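Run Log

The Clostwood team had the arm from 6 in the evening until the caretaking system cut power to the lab wing. The rules for the Mellbridge round allowed 560 seconds per attempt. Saliba, the planner they had written over the winter term, had used all of it on every attempt so far.

The team lead read the fault code aloud. Code 8, grasp not confirmed. The second operator wrote it in the log under the others and reset the controller.
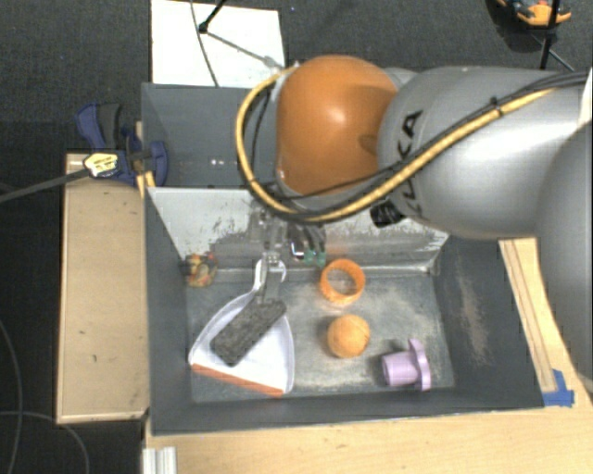
Saliba ranked its targets by expected grip width and took the easiest first. On the bench this had worked. In the bin it chose the brush every time, lying as it did across the dustpan with its handle over the white grip, and the planner treated the two as one object of impossible shape. The ball and the orange ring were never attempted.

"Split the mask," the second operator said.

"That's 1699 lines I'd have to retest."

"Clolthorpe split theirs."

The lead opened the file. The change took four lines. The retest did not finish before the lights went down the corridor, one bank at a time, and they saved the log by the glow of the monitor.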